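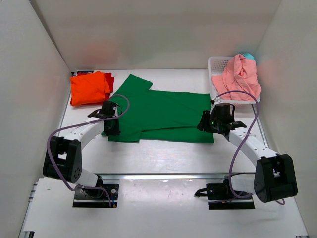 A green T-shirt, with the folded pile behind it.

Hello again from the press benches! I spent most of this week chasing one question: will the regional assembly let its members vote from home after February? Araceli Miranda, who chairs the rules group, wants it kept for illness and parental leave only. Eckhard Voß would scrap it altogether, and he told me so twice in the same elevator ride.
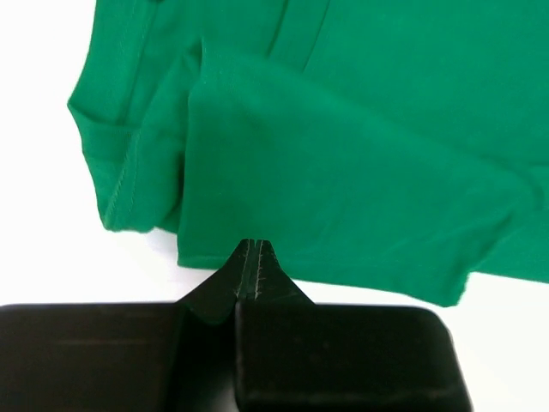

My own guess is that Miranda gets her way, but only just – her side needs 6 more votes, and Divya Raju's people won't say which way they're leaning (I asked, and got a very nice coffee instead of an answer). The text has 90 amendments hanging off it, most of them about who signs the doctor's note. I'll be there for the vote, so write in if there's anything you'd like me to ask.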